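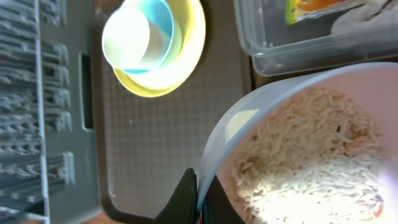 4 min read

Section 3. Setting up the rack and the draining tray

You have the parts out of the carton and rinsed, so now comes the fun bit! A Bidura rack goes together without any tools, and once it has its own corner of the kitchen you'll wonder where the plates used to go. Read through the steps once before you start — step 4 is the one people rush.

3.1 Choosing the spot

1. Pick a flat surface next to the sink. A countertop or a sturdy table are both fine.
2. Wipe the surface and let it dry completely. Water trapped under the tray can mark bare wood.
3. Put the rack down first, with its long side against the edge of the space you've chosen.
4. Set the tray beside the rack, textured side up, and slide it in until the two touch. Press on all four corners of the tray. If one rocks, turn the tray end for end and press again.

NOTE: The rack and tray can swap sides. Left-handed washers usually like the rack on the right, and it works every bit as well there.

3.2 Loading the rack

The slats are for plates and other flat things. Everything deep or round is happier on the tray, where you can spread out.

5. Start with the biggest plates at the back and work forward. Stand each one in its own groove, all facing the same way.
6. Leave one empty groove between deep plates so their rims don't touch.
7. Small saucers go in last, at the front.

CAUTION: Don't hang heavy pans on the outside of the rack. The side walls are made to hold plates upright and can bend under a weight that pulls outward.

3.3 Using the tray

8. Turn bowls and cups upside down while they drip. The raised texture lets air get underneath, so they don't sit in a ring of water.
9. Keep glass and heavy crockery toward the middle, clear of the rim.
10. Once things are dry, flip them over and nest them to free up room. A cup inside a bowl is a lovely space saver, and you can carry the pair to the cupboard in one go. (Do this only when both are dry, or you'll find a damp patch in there tomorrow.)
11. Clear plastic food boxes take longer than anything else. Prop them at a slant with the lids off, and dry the lids separately.

TIP from Macarena Soler, who tested this set at home for us: load the tray in the evening at 9:30 or so and put everything away while the coffee brews. She has stuck with it since September and loves coming down to a clear tray.

3.4 Cleaning

12. Empty the tray into the sink once a day. Lift it with both hands, keep it level, and tip from a corner.
13. Once a week, wash the rack and tray in warm water with a little dish soap. Use a soft brush along the grooves, and work it in small circles on the textured part. Crumbs love to hide there!
14. Rinse, shake off the water, and stand both pieces on edge until dry.

CAUTION: No scouring pads and no bleach. Both will dull the surface.

NOTE: White spots that won't brush off are probably limescale. Lay a cloth soaked in plain vinegar over them for 22 minutes, then rinse well.

Spare trays are listed in Section 6 under part number 199. For a second rack, see Section 4, Joining Two Racks.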